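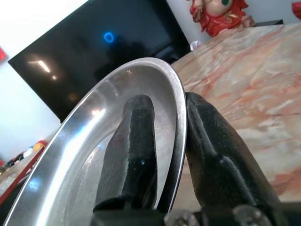
Llevo media mañana con un plato en la cabeza. Un plato de acero inoxidable, redondo, bajito, de esos que hay en casa de todas las abuelas y que una ha visto tantas veces que ya ni los mira. Pues yo este verano he decidido mirarlos, y mirad adónde he llegado: a vaciar medio armario, a montar dos mesas plegables en el salón y a escribir esto un 18 de agosto con el ventilador a tope.

La cosa empezó en marzo, cuando se me rompió el tercer plato hondo de la vajilla de Lunent. Era una vajilla preciosa, azul grisácea, con el borde un poco irregular, y me costó un dinero que no pienso poner por escrito. Tres platos en un año. Los dos primeros los lloré, el tercero lo barrí y punto. Y ahí me acordé de los platos metálicos de mi infancia, que se caían al suelo con un estruendo tremendo (el perro salía disparado) y luego seguían en la mesa como si nada.

Así que me fui al bazar de Flarkport, el que está detrás de la estación, y volví con una bolsa que pesaba lo suyo. Platos llanos, platos con el borde levantado, alguna fuente. Los de la marca Prantl tienen el canto más fino y pesan menos; los Pristo son más gorditos y suenan más grave si les das con el nudillo. Sí, les di con el nudillo a todos en la tienda, me miraron raro y me dio igual.

Lo que más me gusta del acero es cómo se va rayando. Al principio me ponía mala con cada marquita. Ahora me parece que es cuando empiezan a estar bonitos: el fondo se vuelve mate, como gris clarito, y el borde sigue cogiendo la luz de la ventana. Se llena todo de reflejos azulados y de blancos, y no hay dos ratos en que el mismo plato se vea igual. Vale, ya paro, que parezco una anuncio de sartenes.

También tienen sus pegas, eh. Las que me he ido encontrando yo:

- Queman. Si sirves la sopa hirviendo, no lo cojas a mano pelada, que te lo digo yo con el pulgar todavía resentido.
- Hacen ruido. Cenar cuatro personas con tenedores sobre acero es un concierto.
- Se enfría la comida antes, sobre todo la pasta.
- Las gotas de agua dejan cerco. Paño seco nada más fregar y fuera.

Para lo de los cercos uso un chorrito de vinagre y un trapo de algodón viejo. El estropajo verde, ni acercarlo, que una cosa es la pátina y otra un campo de batalla. Y si algo se ha pegado mucho, agua caliente, bicarbonato y 20 minutos de paciencia - yo me pongo un capítulo de lo que sea y me olvido.

Y luego está el asunto de las mesas. Como en la cocina no me cabe nada, cuando me da por repasar los cacharros me los llevo al salón, delante de la tele apagada (apagada, porque si la enciendo no hago nada). Las mesas son plegables, con el tablero imitando mármol en rosa y blanco y el ribete rojo. ¿Son horteras? Muchísimo. ¿Las cambiaría? Jamás. Tienen unas vetas color salmón que no he visto en un mármol de verdad en mi vida, y encima del suelo, que también va de mármol pero en gris y blanco, aquello es una fiesta. Las patas son negras, de tubo, y para guardarlas se cierran y van detrás de la puerta.

Juntas me dan una superficie larguísima. Una para lo que está por repasar y otra para lo ya limpio, ese es el plan, aunque a la media hora lo tengo todo mezclado y acabo secando dos veces el mismo plato.
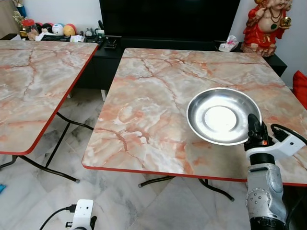

## Lo que se queda y lo que se va

Después de tanto trajín he decidido que los de acero pasan a ser los de diario. Viven ya en el estante bajo, apilados, que ocupan una barbaridad menos que los de loza. Lo que queda de la vajilla de Lunent sube arriba del todo y bajará cuando venga gente, o cuando me dé un ataque de nostalgia.

Las fuentes grandes no sé. Una la estoy usando de frutero y queda bastante bien con los limones - las otras están en una caja en el pasillo desde hace 7 días y cada noche tropiezo con ella.

Me falta encontrar unos cuencos a juego, hondos, para el gazpacho. En Flarkport solo quedaban los pequeñitos de postre. Si alguien sabe dónde los venden sueltos, sin tener que comprar el juego entero, que me lo deje en los comentarios, por favor, que el verano se acaba y yo sigo bebiéndomelo en vaso.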